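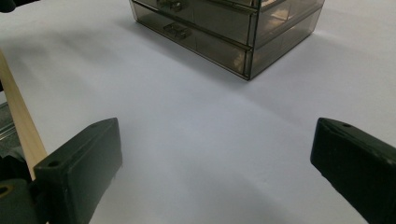 Come compare grippers with us in Hullville!

Posted in July by Ginevra Mazza
29 shares | 2 comments

We're looking for 19 people to spend a Thursday evening at the Clerar workshop trying out hand-held grippers. You hold the tool, you pull open small plastic drawers, you push them shut again, and then you tell us how it felt. No robot experience needed, and left-handers are very welcome (we never get enough of you!).

We have two sets of fingers to compare, the Kikuchi and the Grustley, and our own team can't agree on them. Small handles are where the arguments start.

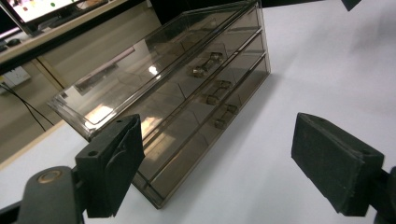
Some people like to come in from above and others go in low from the side, and we want to see both. Your drawer pulls get recorded and go into the set we use to train the arm's controller. There are 694 pulls in it so far, nearly all of them by the same few tired hands.

What to expect

Doors open at 6 p.m. You'll get a short practice round, then a turn with each set of fingers, with a sandwich break between. The tool gets heavy after a while, so stop whenever you like. 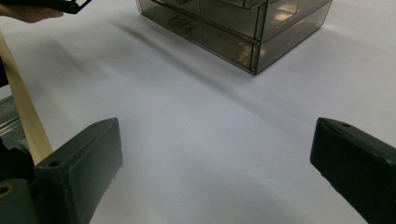
How to sign up

Write to Aurelia Hodoroagă at the Clerar front desk and say which hand you use and whether you've had any wrist trouble. You must be 18 or over. We'll answer everyone, even if the evening fills up.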